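Home > Fabric and Print > Dye-sublimation

Thread: Blues shifting purple on polyester mats

Wukitura
Posted May 13, 2019

I print painting reproductions on 1000 mm wide polyester for desk and table mats. Yellows and oranges come out close to the proof. Deep blues go purple after the press, worst in the cobalt to navy range. Same file, same ink set, new batch of transfer paper. Press is at 200 C for 60 seconds, medium pressure. The design I test with is mostly brush strokes in that range, with white and pale blue mixed in.

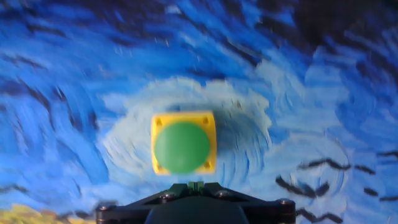

I have already rebuilt the profile once using a chart with 182 patches. No real change in the blues. The grays are neutral. Is this a paper problem or a profile problem?

vanwyk_prints
Reply 1

Profile. A chart that small puts very few patches in the dark blue corner, and the software fills in the rest. I use 3276 patches for anything with saturated blue. It takes most of a morning to read without an automatic table, but you do it once per fabric.

Tuvside
Reply 2

I disagree with the reply above. The only thing that changed was the paper, so test the paper first. Coating weight affects how much cyan is released at a given time and temperature. If the cyan comes up short, blue moves toward magenta and you see purple. Press one solid cyan block on old and new stock, same fabric, and measure both.

vanwyk_prints
Reply 3

Neutral grays argue against a cyan shortage. If cyan was low across the range, the grays would go warm.

Tuvside
Reply 4

Only if the grays carry much cyan. With heavy black generation they are nearly all black ink - check the separation before ruling it out.

Plendenholm
Reply 5

Both are worth testing. The order I would use:

1. Let the fabric cool fully before you judge or measure color.

2. Press cyan and magenta solids on both papers. If they differ, adjust time in steps of 5 seconds and leave temperature alone.

3. Press one full mat that has warm and cool areas side by side. A fix that cleans up blue can push yellow toward green, and you want to catch that on one piece.

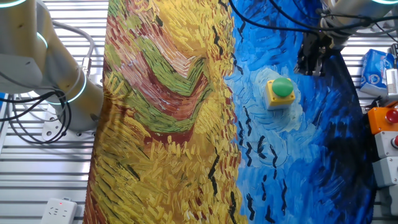 4. Build the new profile last, with the larger chart, on the paper you plan to keep buying.

Wukitura
Reply 6

Solids done. New paper reads lower in cyan at 60 seconds and matches the old stock at 70. Some purple is left in the darkest strokes, so I will run the large chart as well.

vanwyk_prints
Reply 7

Post the numbers for the dark blues when you have them. I still expect the chart to make the bigger difference.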